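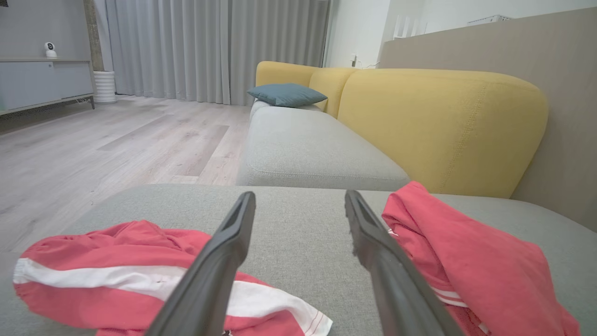

Posted January 30, 2019 by the laundry-hater in residence

My mother ironed pillowcases. I want to start there, because everything I'm going to say about robots and housework comes from a person who grew up in a house where the pillowcases were ironed, and who now lives in a house where clean clothes spend most of the week on the couch. We call it the couch closet. You want a shirt, you go look on the couch.

So when people ask me (and they do ask, ever since I wrote about my robot vacuum back in September) whether the machines are ready to take over the rest of the chores, I always answer with the laundry. Vacuuming was the easy one. A floor is flat, it stays where it is, and if the thing misses a spot under the table it can come around again tomorrow and no harm done. Our vacuum is named Vina and I'm fonder of her than I should be.

But picking up a shirt! Think about what you do when you pick up a shirt from a pile. You don't really look at it. Your hand goes in, you pinch whatever comes up, you give it a shake, and somewhere in the shake your fingers find the shoulders. I tried doing it slowly last night to see how I manage it and I couldn't even do it slowly. It fell apart, the same way walking down stairs does when you think about your feet.

Now take away three of your fingers and most of the feeling in the two you have left, and do it again. I did try this, with a pair of salad tongs, on the couch, with the dog watching. Two red tops tossed down near each other, and you have to decide where one ends and the other begins, and which bit of stripe goes with which sleeve, and whether you're pinching one layer of cloth or two or the couch cover. With tongs I got the first shirt up on the fourth try and it came up by the hem, so then I was holding an upside-down shirt and had no second hand to fix it. I have a lot more respect for the engineers than I did before supper.

A cousin of mine works over in Uvstead, at a shop called Szekeres that does uniforms and table linens, and they wash 600 napkins on an ordinary day. I asked whether a machine folds them. Yes, it does, and very nicely, but a person stands at the front of it and feeds in every napkin by the corners. That stuck with me. The folding has been handed over and the finding of the corners hasn't.

I also signed up for the Beta newsletter, which is a little thing I like that rounds up home gadgets, and the last one had a reader who had set aside $300 for a folding machine whenever a good one comes along. I hope it comes along! I'd chip in myself. But I suspect she'll be waiting a while, and I'd tell her to spend it on a nice big hamper in the meantime.

What I'd like, if anybody's taking requests, is something much smaller than a folding robot. I don't need squared corners. I'd be happy with a machine that goes to the couch, takes the clothes off it one at a time, and puts them in a basket. It can take all afternoon. It can drop a few. If it could do that in my living room, with the throw pillows in the way and the dog on top of the towels, I'd say we were getting somewhere, and I'd name that one too.

Anyway, I have a load of darks to go switch over, and my husband is asking where his gray sweater is. It's on the couch.

Search this blog Enter keywords Go

Contact | Copyright 2019, all rights reserved | Back to top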